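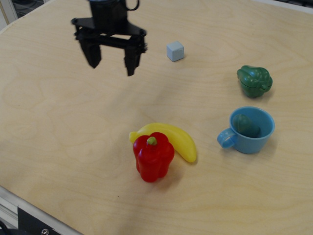
1/ Gripper week, day one

OK so I finally got bench time to put the Mogensen two-finger up against the Brudel one I've been complaining about since February. Same arm, same table, same pile of toy produce. Thread!

2/ The test is dumb on purpose. Pick a thing up, lift it, set it down somewhere else, repeat. Banana, two peppers, that little blue-gray cube, and the cup with the green veggie in it. The cup is the mean one.

3/ Cube first. Both grippers eat this for breakfast. Flat sides, parallel fingers, done. If your demo video is all cubes I'm going to be suspicious of you (sorry, Cosow, I still like your controller).

4/ Peppers are where it gets fun. Lying on its side, the green one gives you lobes everywhere and hardly a flat spot to grab. The Brudel pinched a lobe and the whole thing squirted out sideways. 5 drops before I gave up and changed the approach angle.

5/ The Mogensen dropped it once. Once!! Its fingers have a bit more give at the tips and I think that's the whole difference, but Hrefna Kvaran thinks it's my force limit and she's annoyingly good at this stuff.

6/ Red pepper parked right up against the banana = perception problem, not a gripper problem. The camera kept wanting to treat the two of them as one weird fruit. Dropped the exposure, got separate masks most of the time. Still not great on the yellow highlights.

7/ Cup by the handle: both fine. Veggie out of the cup without dragging the cup along: Mogensen 8 clean pulls, Brudel zero. The fat fingers hit the rim every single time. I tried coming in steeper and just hit the other side of the rim, lol.

8/ Price check for the people in my replies: the fingertip set I want to try next is $56. My budget can survive that. My budget can't survive a second wrist camera, please stop sending me links.

9/ Friday I'm swapping the controller and running the same objects over again, 600 picks per gripper if the arm behaves. Poul Vestergaard wants a lemon added. Send me your worst grocery item and I'll see if I can find a plastic one.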